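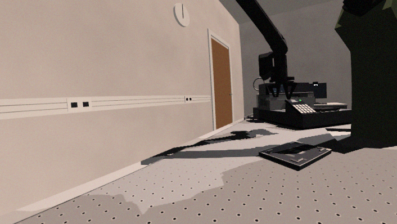
Ticket 2: match clock and scoreboard out of step, Udbridge rink

Opened May 27, 2021 by Shoaib Jatoi
Status: open, workaround in place
Kit: Dovalico scoreboard controller, Cuteo stats feed for the website

Problem
Board clock stops on the whistle, fine. Website clock carries on for 9 seconds then jumps back. Goal times on the match report come out wrong. Last home game the second Udbridge goal went down as 14:19 on the site, scoresheet says 14:10. Panagiotou got an assist he didn't have as well, but that's a typing mistake at our end, already fixed.

What I've tried
Restarted the controller. No change.
Swapped the cable from the timekeeper's bench to the board. No change. Old cable was a bit chewed so left the new one in anyway.
Turned off the Cuteo feed and ran the board alone for a full period. Board was spot on against a stopwatch.
Turned feed back on — lag came back by the third whistle.

So its the feed, not the board.
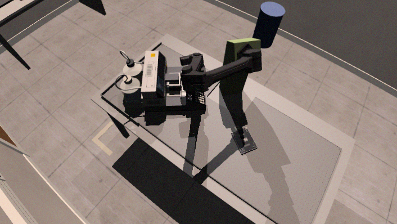 Work table and arm, seen from above

Reply from Cuteo support, first line
Asked for logs and what version we're on. Sent both. They say the feed should check for a stop every second and ours is set to a longer gap. Can't find that setting anywhere in the menu. Asked where it is. Waiting.

Update, same afternoon
Found it. Not in the feed menu, it's under Venue then Timing, right at the bottom, greyed out unless you log in as admin. Was set to 10. Changed to 1, saved, logged out, logged back in, still 1. Good.

Test with empty ice, 19 start/stops by hand. 17 fine. Two still late, both times when I stopped the clock and put a penalty on straight after. Looks like the penalty message goes first and the stop queues up behind it. Tried waiting a moment before entering the penalty and the stop went through clean. 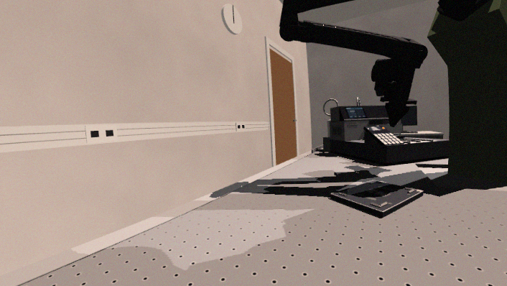 Clock and door, from across the perforated tabletop

Workaround for Saturday's game
Stop clock. Wait for the website to show stopped. THEN enter penalty. Same for goals. Paper scoresheet is the official time whatever the site says, please dont correct the sheet to match the site.

Still to do
Cuteo to look at the penalty/stop order, they have the 19 test times
Correct goal times on the April reports, almost 70 of them, I'll do the league games first
Under-16s use the same login so tell their bench about the wait
Ask Dovalico if the horn can be set off separately, different problem, will open a new ticket

Leaving this open till we've had a full game on the new setting. — SJ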